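Milero Practice for Hand-Held Grippers

The Milero Practice is a set of working rules for the use of hand-held gripper tools in recording manual tasks for robot training. It covers the condition of the tool, the preparation of the work surface, the conduct of the operator and the keeping of records. It was issued by Milero, a robotics services firm, in January 2021, and was later taken up in modified form by Matine and by the Dela Peña workshop. The Practice is a voluntary document and has no legal force. It does not replace the safety rules that apply to powered robot arms.

Background

Before the Practice was written, each recording site at Milero followed its own habits. Operators at one site cleaned the finger pads daily, while those at another did so only when grip became poor. Recordings from different sites were difficult to combine, and faults in a tool were often found only after a long series had been completed. Philomena Annan prepared the first draft from the notes of two sites. Her draft was revised following a trial period that ended in September, and the section on work surfaces was added at that stage.

Scope

The rules apply to tools that are carried and closed by a person and that have two opposing fingers. Suction tools and gloves with sensors are excluded. A separate annex covers tools of the Vutex pattern, in which the pads can be changed without removing the fingers. The annex is shorter than the main text and refers back to it on most points.

Condition of the tool

The operator examines the tool at the start of each session. Pads must be firmly seated, and the two pads of a pair must be of the same type and replaced together. Open holes in a pad or arm are permitted where they form part of the design, but a hole from which a fastener is missing makes the tool unfit for use. Dust on the pads is to be removed with a dry cloth. Solvents are not allowed, as they may harden the surface of the pad and change its grip.

The fingers are opened fully and closed fully six times before work begins. Any sticking or uneven travel is entered in the log, and the tool is set aside until it has been checked.

Work surface

The surface must be stable and free of objects that do not belong to the task. Wood, laminate, metal and cloth are all accepted. The type of surface is written in the log in plain terms, with a note of any marked grain or pattern. Where two surfaces meet within the working area, both are recorded. Glossy finishes are discouraged under direct lamps.

Lighting should be even. Shadows cast by the tool itself are accepted and need not be removed, provided that the pads and the object remain clearly visible during the grasp.

Approach and grasp

Each task begins with the fingers open and held clear of the surface. The operator lowers the tool at a steady pace and keeps the space between the pads in view. Contact between the pads and the bare surface is avoided except where a thin object cannot be lifted in any other way. The free hand stays outside the working area unless the task calls for it. 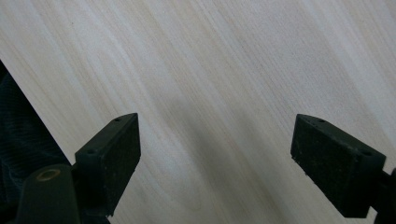

Araba Essien has argued that the rule on the starting position is too loose, and that a phrase such as "clear of the surface" will be read differently by every operator until a fixed height is given. The same criticism holds that new staff copy the posture of whoever trained them, so that differences between sites return within a few months. Milero kept the wording in its revised text but added a requirement that two operators review the opening of each new task together.

Records

The log names the tool, the operator, the surface and the task. Failed grasps are kept and marked as such. Removal of a recording requires a written entry stating the ground for removal, signed by a person other than the operator.

Adoption

Matine uses the Practice with its own form of log and omits the rule on solvents, which is covered by its cleaning manual. The Dela Peña workshop applies the sections on tool condition and work surface only.

See also

Vutex annex
Operator training
Finger pad replacement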